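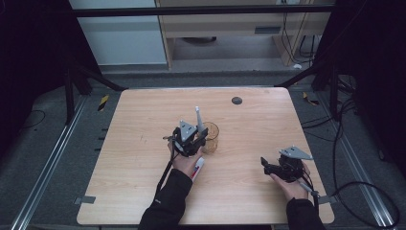

*Hand-held grippers and an amber cup at our practice table*

**The Welley student robotics project is looking for people to join us for the spring round!**

Hi! I run the Welley project, a small after-hours student thing where we teach robot grippers to handle everyday stuff like cups and markers. I've been at it since my second year and I love it more than I probably should (my houseplants have suffered). We're opening up 16 spots for the next round and I'd really like to fill them with people who haven't done this before.

### What you'd be doing

Mostly, you'd be using your own two hands. You hold a pair of grippers, one in each hand, and do little table tasks with them: picking up a cup, moving it over, setting it down again. We record the motions, and later the software half of the team uses them to train an arm. So if you've ever wanted to be in a robotics project but got scared off by the math, come be on the hands side. Left-handed people, please apply, we're short on you!

We call each recorded try a "take." The last group finished 1060 of them, and I'm still going through the bad ones because the bad ones are so interesting. You'd be surprised how many ways there are to almost pick up a cup.

There's room on the software side too. That means Python, a lot of sorting and labeling, and arguing in the group chat over whether a take counts. If you want to switch between the two halfway through, go right ahead, I did.

### Who can sign up

- Any enrolled student, any major, undergrad or grad
- You're okay standing at a table for up to 9 minutes at a stretch (we stop and swap after that)
- You can come in for one evening a week until June
- No robot experience needed. If you've got it, great, you can help me with the cables

Long sleeves are fine, but leave the bracelets and big rings at home. Please tell me ahead of time if you have a wrist or shoulder problem. I can put you on shorter tasks or on labeling, and you'd be just as much a part of the team.

### What you get

I wish I could say money! It's an unpaid student project, but you can take it for one independent study credit if your department signs the form, and I'll help you with the form because I've filled it out three times now. You also get your name on the poster, a key card for the room, and dinner from Kurtuluş on demo night. Get the lentil soup.

The best of the group will also go with us to the Soseo student meet in June. It's a friendly competition, two tables side by side, same set of objects, and whoever's arm clears the table first wins. We came in fourth last time and were pretty loud about it.

### How to apply

Write me a few lines: who you are, what you study, which evenings work, and whether you want hands or software or both. Skip the résumé. I would much sooner hear about something you've built, fixed or broken. Drop it in the Welley mailbox in the student project office or bring it by room 313 in the evening and try the grippers while you're there.

I'll write back to everybody, and first tryouts go to whoever gets in touch earliest.

Posted 12/29/22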